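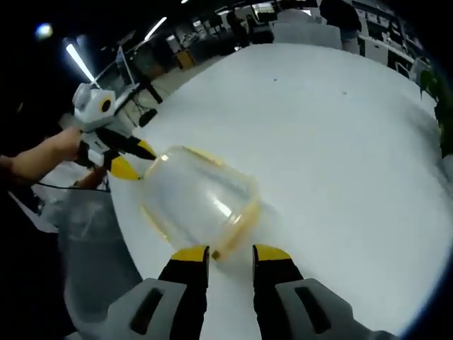

투명한 병은 왜 속이 보일까요?

어린이 여러분, 안녕하세요. 저는 에릭 템바(Erick Temba)입니다. 프라스트스테드(Praststead)라는 작은 마을에서 어린이를 위한 과학 글을 씁니다. 오늘은 부엌에서 자주 만나는 물건, 투명한 병에 대하여 설명하겠습니다.

병이 하얀 식탁 위에 옆으로 누워 있으면 병을 지나서 식탁의 하얀색이 보입니다. 만약 식탁이 파란색이면 병도 파랗게 보일 것입니다. 병에는 색이 거의 없습니다. 그래서 병은 뒤에 있는 것의 색을 빌립니다.

빛은 어떻게 지나갈까요?

우리가 물건을 보려면 빛이 필요합니다. 빛이 물건에 닿으면 세 가지 일이 생길 수 있습니다. 빛이 튕겨 나오는 것을 반사라고 합니다. 빛이 물건 안으로 들어가서 없어지는 것을 흡수라고 합니다. 그리고 빛이 물건을 지나가는 것을 투과라고 합니다. 나무 도마는 빛을 반사하고 흡수하지만 거의 통과시키지 않습니다. 투명한 플라스틱은 빛을 아주 많이 통과시킵니다.

그런데 투명한 병도 빛을 조금은 반사합니다. 둥근 부분에서 하얗게 반짝이는 곳이 바로 반사된 빛입니다. 창문이나 전등의 빛이 병에 닿고 우리 눈으로 옵니다. 병을 천천히 돌려도 반짝이는 곳은 거의 같은 자리에 있습니다. 머리를 옆으로 움직이면 그 자리가 바뀝니다. 한번 해 보세요.

입구는 왜 노랗게 보일까요?

누워 있는 병의 입구 둘레에는 노르스름한 테가 있습니다. 병의 몸은 맑은데 입구만 색이 있으면 조금 이상하지요? 병마다 이유가 다를 수 있습니다. 어떤 병은 처음부터 색이 있는 재료를 입구에 씁니다. 또 어떤 플라스틱은 두꺼운 곳에서 색이 더 진하게 보입니다. 얇은 비닐 한 장은 맑지만 여러 장을 겹치면 뿌옇게 되는 것과 비슷합니다.

반투명이란 무엇일까요?

투명과 불투명 사이에 반투명이 있습니다. 반투명한 것은 빛을 통과시키지만 빛의 방향을 여러 곳으로 흩어지게 합니다. 그래서 뒤에 무엇이 있는지 똑똑히 보이지 않습니다. 기름종이와 얇은 회색 봉지가 그렇습니다.

집에서 하는 실험

준비물: 깨끗하고 투명한 플라스틱병, 하얀 종이, 색종이, 물

첫째, 병을 하얀 종이 위에 눕히고 색을 봅니다.
둘째, 하얀 종이를 빼고 색종이를 넣습니다. 병의 색이 어떻게 되었습니까?
셋째, 색종이에 이름을 크게 씁니다. 병을 세우고 물을 넣은 다음에 종이를 병 뒤에 세웁니다.
넷째, 종이를 병에서 조금씩 멀리 옮깁니다. 글자가 커지다가 어느 곳에서 왼쪽과 오른쪽이 바뀝니다.

물이 든 둥근 병은 돋보기처럼 빛을 꺾습니다. 이것을 굴절이라고 합니다. 물이 든 병은 햇빛이 드는 창가에 두지 마세요. 빛이 한곳에 모이면 뜨거워질 수 있습니다.

프라스트스테드 초등학교 어린이들은 9월에 이 실험을 하고 저에게 그림 8장을 보내 주었습니다. 그중 하나에는 병 뒤에서 고양이 얼굴이 아주 넓어져 있었습니다.

낱말 풀이

반사: 빛이 물건에 닿아서 튕겨 나오는 것
투과: 빛이 물건을 지나가는 것
굴절: 빛이 다른 물질로 들어갈 때 꺾이는 것

다음 글에서는 거울에 대하여 쓰겠습니다.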